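# The road edge at Skandero

Sivaprasad Rodrigues keeps a steel ruler in his shirt pocket, and when he reaches a place where the seal has broken away from the verge he gets down on one knee and measures how far the drop is. He has been doing this since March, on his own time, along the streets between the creek and the old Buzatu timber yard.

Rodrigues spent 19 years on road crews, the last of them as a foreman with Barnex, a paving contractor. He retired with a bad hip and a low opinion of how small towns look after their edges. A pothole gets a phone call, he says. An edge can go for years, a few centimetres each wet season, until somebody drops a wheel off it.

Skandero has no stormwater pipes to speak of. When the streets were first sealed, the water was meant to run along a shallow concrete kerb and find its own way down to the creek. On the flat blocks near the school it still does. On the bends it jumps the kerb, runs into the dirt behind and starts to dig.

"People look at the bitumen," Rodrigues says. "The bitumen's the lid. What matters is what's under it, and what's next to it."

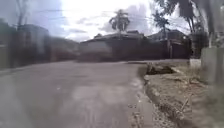

*Page last changed: October 4, 2022*

On the bend the kerb is low and broken, and the ground beside it is brown, uneven dirt with small stones and patches of yellowed grass. Near the top of the verge the soil has washed out and left a dark hollow right beside the pavement. Across the road are single-storey buildings with dark pitched roofs, close enough that what happens to the runoff matters to whoever uses them.

Rodrigues explains the hollow the way he used to explain such things to apprentices. Concrete kerb is poured in lengths. If the ground under one length settles, the joint opens, and water goes through the joint. It carries the fine soil away first and leaves the stones. The kerb then has nothing behind it, so it tips or cracks, and the opening gets wider. After that the water has a path and will use it every time.

The usual repair is a barrow of cold mix tipped into the gap and flattened with the back of a shovel. He has done plenty of those himself. They last a season if the weather is kind. A proper job means cutting back to firm ground, filling the cavity with crushed rock in thin layers, compacting each one, and only then putting the kerb back. On a steep bend he would also put in a small pit with a grate, and a pipe under the verge to take the water somewhere useful.

That costs money, and the district's maintenance budget is thin. Last year it covered 36 repairs across four towns, most of them on the through road, where the trucks go. Side streets wait. The works office ranks each job by traffic, and a bend with a few houses on it will never score well.

Residents have their own methods. Some pack the holes with broken brick. One household on the hill laid old roofing iron along its frontage, which kept the dirt in place until a storm lifted the iron and put it in the neighbour's hedge. Others have planted couch grass, and Rodrigues approves of that. Grass roots hold a verge better than most things you can tip on it, provided cars are kept off while it takes. Through a dry spell it wants watering, and not everyone is willing to spend tank water on the side of a public road.

Parking is the other trouble. The streets are narrow, so drivers pull two wheels onto the dirt, and each time they do it they grind away a little more of the support under the seal. He would like to see low posts on the worst bends. Several shopkeepers would not, and they have told him so.

His notes go into a hardback ledger, one line to a location, with the depth of the drop and a remark. The remarks are short. "Kerb gone." "Ants." "Filled by owner, not bad." He types up the worst entries and hands them in at the works office, where a clerk stamps them. Two have been repaired so far, one by the school gate and one outside the Braltum feed store, both of them dug out and filled the way he asked.

He went back to the feed store job after the first heavy rain and put the ruler against it. The edge had held. There was a little silt in the channel, and he cleared it with his boot before walking on up the hill – slowly, on account of the hip – to look at the next one.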